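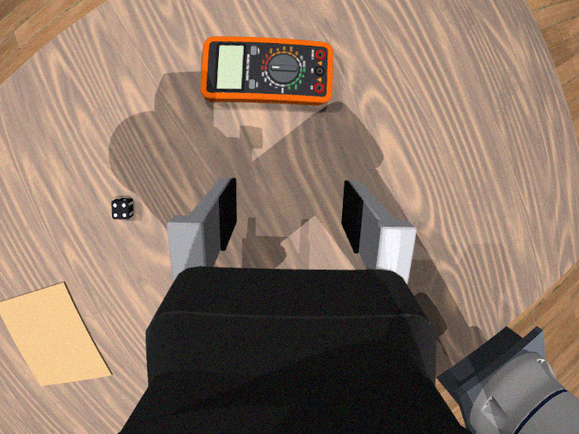
Britico is a crime drama film written and directed by Ka-ming Au. It stars Severyn Holovko as Stelmakh, an aging bookkeeper for a smuggling ring who is asked to find out which of his colleagues has been stealing from it. The film was produced by Broltis and distributed by Jutell, which released it in theaters on 1 December 2023.

Plot

Stelmakh keeps the accounts of a cigarette smuggling operation in an unnamed port city. The business is run from the back office of the Britico, a failing seafront hotel. When a payment goes missing, the owner of the hotel gives him eight days to identify the thief. Stelmakh, who has never taken part in the violent side of the trade, begins to interview the drivers, the night porter and the harbor official who is paid to ignore the shipments.

His inquiries show that nearly everyone has taken something. The porter has been renting rooms off the books, and two of the drivers have been selling part of each load on their own account. Stelmakh records these thefts in a private ledger but reports none of them. It becomes clear to the viewer, though not to the other characters, that the missing payment was taken by Stelmakh himself in order to buy his daughter out of a debt.

On the last evening he is invited to dinner by the owner, who has found the ledger. The two men talk at length about the early years of the hotel. The owner then leaves the table to make a telephone call. Stelmakh finishes his meal, pays the waiter for both of them and walks out along the breakwater. The final shot shows the hotel sign being switched off for the night.

Production

Au wrote the first version of the screenplay as a stage play for two actors, consisting only of the dinner. The play was never performed. Broltis optioned the text and asked for a longer treatment, and the interviews with the hotel staff were added at that point. The dinner was kept almost unchanged and runs for 20 minutes in the finished film.

Holovko was cast before the screenplay was complete. He had mainly played comic roles, and the producers initially favored him for the part of the porter. Au gave him the lead after a reading in which he performed the dinner scene without raising his voice. In preparation, Holovko learned double-entry bookkeeping and wrote out the pages of the ledger seen on screen.

Filming took place in October at a closed hotel, whose dining room and lobby were used largely as they stood. The upper floors were judged unsafe, and the bedroom scenes were filmed on a stage. A chase through the fish market was shot but removed during editing, as Au considered it out of keeping with the pace of the rest of the film. Parts of it survive in the trailer.

Release

Jutell gave the film a limited release, opening it in eight theaters. The distributor had planned to add screens gradually, but strong attendance in the second week led it to bring the wider release forward. At its widest, the film was shown on 490 screens. A home video edition followed, limited to 3,000 numbered copies, with a booklet containing the text of the original play.

Reception

Reviews were generally favorable. Critics praised Holovko's performance and the restraint of the final dinner, which several compared to the interrogation scenes of older police dramas. Some reviewers found the middle section repetitive and objected that the interviews followed the same pattern too closely. Others regarded the repetition as a source of the film's humor.

Opinion was divided on the ending. The screenplay leaves open whether the owner's telephone call is an order to have Stelmakh killed, and Au has declined to settle the question in interviews. Holovko has said that he played the last scene on the assumption that Stelmakh does not know either.

See also

Hotels in film
Organized crime in fiction
Films based on unproduced plays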